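4.2 Where people pay, and where they don't

I started this part of the study thinking I'd be writing about phones. The plan was simple enough: ask shopkeepers in Gundumville which mobile wallets they take, ask shoppers which ones they carry, and see how well the two lists match up. What I ended up writing about, for the most part, is stickers.

Let me back up. When Sokik opened its wallet to outside merchants, it let any shop already signed up with Munshi accept Sokik payments through the same QR code. On paper that made every Munshi shop a Sokik shop overnight. I had the merchant list for the town, 434 shops in all, and I visited every one of them with both apps on my phone and bought something small. (I now own a lot of chewing gum.) I tried to pay with Sokik first, and if that didn't go through I switched to Munshi, then to cash.

In 165 of those shops my Sokik payment went through on the first try. I'd expected a good deal more. The rest were a mixed bag. Some had an old printed code that the Sokik app wouldn't read. Some had the right code but kept it in a drawer. Quite a few shopkeepers told me flat out that they didn't take Sokik, and when I asked whether I could try anyway, several of those payments cleared while they were still shaking their heads. I counted these as failures all the same, which I know is a judgment call. My thinking was that a regular customer who hears "no" puts the phone away and reaches for a bill.

So when I say "acceptance" in the rest of this paper, I mean that a customer who walks in and asks gets to pay. The networks use the word for something looser, namely that the account is switched on at their end. Both numbers are useful, but they shouldn't be put in the same table, and I've seen a few reports do just that.

4.3 The sticker problem

Shops that displayed a Sokik sticker at the register were far more likely to take my money. You could say that's obvious, and I'd half agree -- a shopkeeper who bothers with the sticker probably cares about the service. But I don't think that's the whole story. In several places the sticker had been put up by a sales rep and the owner had never given it a thought, and yet customers kept asking to pay that way, so the staff learned how. The sticker was doing the training.

I should say something about fees too, as it came up in nearly every conversation. Munshi settles overnight. Sokik payments made through the Munshi code take 2 days to arrive, and small shops really feel that wait. One grocer told me she'd happily pay a slightly higher fee to have the money by morning. I didn't ask about this in any organized way, so please treat it as talk over a counter and no more than that.

4.4 Small household goods

The third network, Cilia, came late to town and went after one kind of store: kitchenware, gifts, baskets, picture frames, that sort of thing (Figure 3). Of the shops on my list, 29 fell into this group. Prices there sit in an awkward middle range, too high for pocket change and too low for most people to bother with a card, and that seems to be where a phone payment wins. I heard the same remark from a number of owners, that people who had always paid cash for a bowl or a basket started using the phone once the code sat next to the wrapping paper.

I'd love to claim this holds for other towns. I can't, with a group this small and all of it inside a short walk of the bus station. It does fit with what I saw in the bigger sample, though, where mid-priced goods did better than either groceries or furniture.
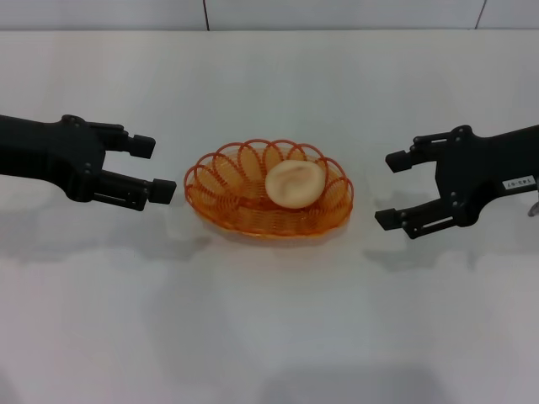
Figure 3. Small household goods: an oval basket in orange wire, with a rim of looped petals.

4.5 What I'd do differently

First, I'd go twice. All my visits were made in March, between opening time and noon, and I suspect the evening staff would have given me different answers. Second, I'd bring someone along who isn't me. By the last week a few shopkeepers had heard about the person buying gum with two apps, and one had his code out on the counter before I reached the door. I left his shop in the count, but I did mark it, and dropping it doesn't change any of the results reported in this section.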